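Lallcombe Repair Shop: Bench Automation Working Group
Minutes, 2026-05-28
Present: Adanech Tefera (chair), Yu-na Ryu (minutes), R. Wickramasinghe, D. Tesside 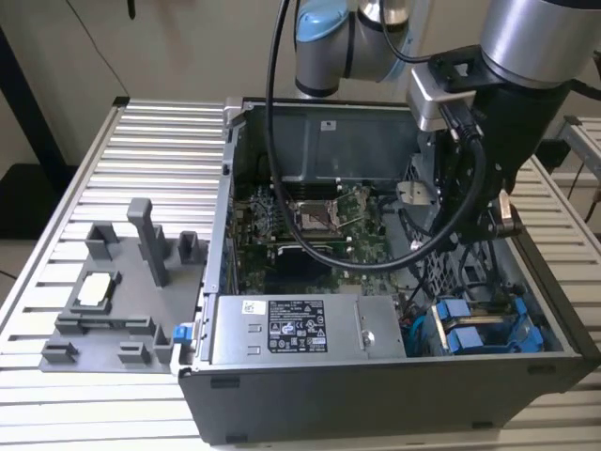
1. Minutes of the last meeting
Approved with one correction. The quote from Madimgate was for 13 fixture trays, not 12.

2. Which bench jobs could go to a machine
Adanech went through the list of jobs the shop does on desktop computers. The group sorted them as follows.
Processor into socket: worth testing. The chip has a fixed place to start from and a fixed place to go.
Memory and drive caddies: worth testing after the processor work.
Side panels and case screws: stays with staff. Cases come in too many makes.
Cable routing: stays with staff. Tesside said loose cables are the part he would trust a machine with last.
Dusting and wiping down: not discussed for lack of time.

3. Processor trial
Yu-na proposed 400 placements on scrap boards before any customer machine is touched. Wickramasinghe asked who checks for bent pins. Agreed that a technician inspects the socket after every placement and writes the result on the sheet.
Tesside asked that the trial be timed against a person doing the same job. Agreed.

4. Home visits
Customers have asked if we will have a machine for laundry or dishes. Front desk to say no. Look at it again in September.

5. Actions
Adanech: find 5 scrap boards with good sockets.
Yu-na: draw up the result sheet.
Tesside: timing by hand, 4 technicians.

Meeting closed. Next date to be sent by email.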